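The House Rules
How a simulated kitchen is teaching robot builders some manners

Makis Tsoukalas keeps a binder on his desk with a cracked blue spine, and if you visit the Drevine lab he will have it open in front of you before you've taken your coat off. Inside are the house rules: 30 pages of good practice for testing two-armed home robots in simulation, written by the people who had to live with the results of not having any.

I love this binder. I came expecting something dry and stayed two hours past my train (the coffee was good, too). Every page answers a question that sounds small until you picture the robot in your own home. How fast may an arm move when it can't see behind itself? Who gets to say that a test went well? What do you write down when it didn't?

The rules apply to Tuvedus, the lab's simulated apartment, where the software that drives the robot gets its practice before anyone lets it near real crockery. Tuvedus has counters, cabinets, a tiled wall, a wood floor, even art. Makis is proud of the art.
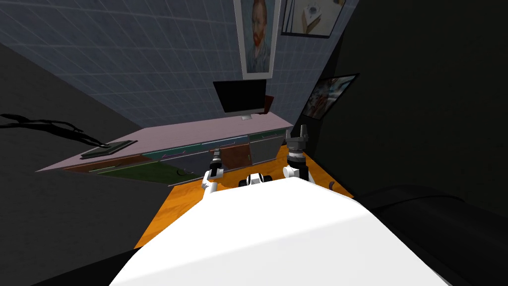 The first rule in the binder is about starting. Every run begins with a written start state: where the base is, how the arms are held, whether each gripper is open or shut, and what has been left lying around the room. It has to be written before the run, by a person, in plain sentences. The early teams skipped this and let the software log it for them, and then in February they spent most of a month trying to repeat a result that had depended on one arm starting a little higher than usual.

"A month!" Makis says, still pained. "For a sentence we could have typed in a minute."

Then come the speed rules, and these are my favorites. Full speed is for open space only. Near a wall or a corner the arm drops to a third of that, and within 300 millimeters of anything a person might be sitting on, it goes to a crawl. The simulator doesn't care, of course. You can ram a virtual sofa all day long and no one sends you a bill! But the team insists on it, on the grounds that habits carry over, in people and in software both.

Atieno Ondieki wrote that section. She came to Drevine from Vemside, a firm that builds warehouse lifts, and she brought a warehouse person's respect for clearances with her. She also wrote the rule on empty grippers, which takes up a whole page and has been argued over more than any other. It says that an open gripper with nothing in it is still a tool in motion and gets the same clearance as a loaded one. Some of the younger engineers thought this was fussy. Atieno had them lie on the floor while she walked past with a pair of long barbecue tongs held at face height, and the page went in as written.

There's a companion rule for corners. Before reaching into one, the robot has to stop, hold still, and check that it has a way back out along the path it came in on. If it doesn't, it may not go in, even when the thing it wants is right there. I watched a few of these stops on the big screen and found them oddly suspenseful.
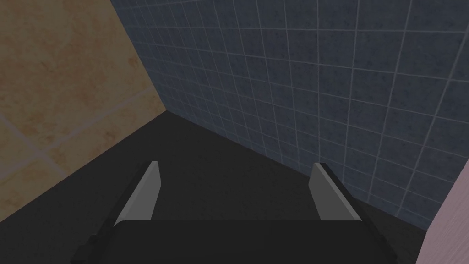
Who calls it a pass?

Here the binder gets strict. A task passes when it has been done 100 times with the room changed between runs, and the person who wrote the software can't be the one who scores it. Scorers work from the recordings and mark each run pass, fail or unclear. Unclear counts as a fail. That last line is in bold, and somebody has underlined it by hand as well.

Scorers also have to watch from the gripper's own view at least once per batch. From across the room a reach can look perfectly tidy, and then you switch to the close view and see how much of the room the hand itself is hiding. Atieno calls this "riding along," and new hires do a full day of it before they touch any code. Several have told her it was the most useful day of their first month.

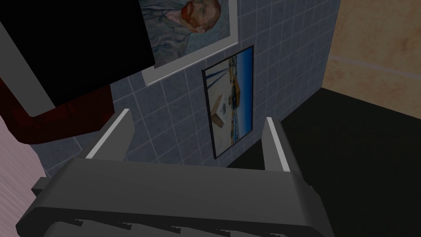
A close view past the open fingers in Tuvedus, with the self-portrait on the tiled wall.

The rules get revised every time a group called Won meets. It's a loose circle of small labs that trade binders and scribble on each other's pages, and any lab may propose a change as long as it brings the recording that prompted it. At the last meeting 3 changes got through. One of them did nothing but replace the word "should" with "must" in the section on stopping, and Makis reports that the debate ran through lunch.

Next up is a chapter on handing things to people, which the group has been putting off. Atieno has a draft. It starts with the robot holding still until the person reaches first, and she's looking for labs willing to try it out and send back their notes.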